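Aleksandra Adamczyk
October 20, 2024

1/ Notes on the Clarnari bin-picking kit from Staveo, after 9 days of running it. Bought at list price, no arrangement with the vendor. Thread.

2/ What you get: two-finger gripper, controller, picking software with a one-year license. What you don't get: the arm, the bins, or a usable mounting drawing. I had to ask for the drawing in July and it came as a phone scan.

3/ Our arm is a KUKA. The adapter plate fit. The cable set is long enough, but the strain relief is your problem. Plan the routing before you bolt anything down.

4/ Test parts are long, narrow rectangular blocks in dark green and brick red, in a gray metal bin. Sloped walls, bare floor. Blocks end up next to each other and at angles, so the fingers often have to go in close to a neighbor.

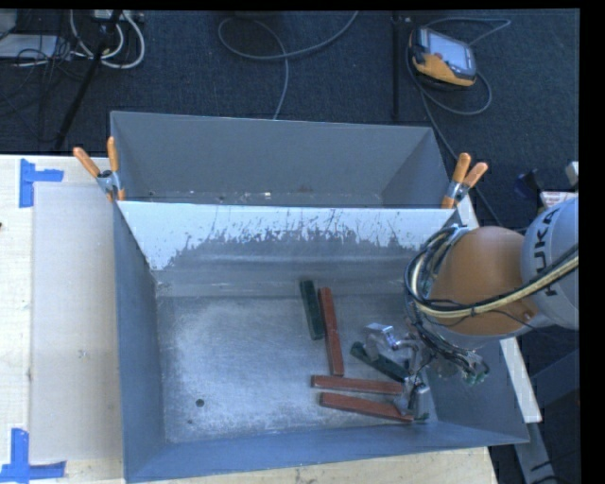 Gripper over the diagonal green block, red ones beside and below it. Second bin clamped on behind.

5/ Numbers. 1260 pick attempts, 243 failures. Most failures were a finger landing on a neighboring block during approach. The planner checks the walls carefully and checks the other parts much less carefully.

6/ Scuffed metal is the other weak point. With overhead lights on, pose estimates near the far wall got worse. Lowering the exposure helped. The auto setting did not.

7/ Clamp your bins. The software assumes the bin stays where you taught it, and a small shift shows up as a bad grasp with no warning on screen. Spring clamps on the rim are enough for testing.

8/ I ran the same blocks on the Skirnden kit last year. Skirnden was slower per pick and better in clutter. Its calibration took 8 steps and most of a morning. Clarnari calibrates over a coffee.

9/ Support: Urbańczyk, the reseller, answers email the same day. Staveo takes a week and sends you back to Urbańczyk.

10/ Would I buy it again? For sorted or lightly mixed bins, yes. For deep bins of long parts, wait for the planner update. Log files on request, CSV only.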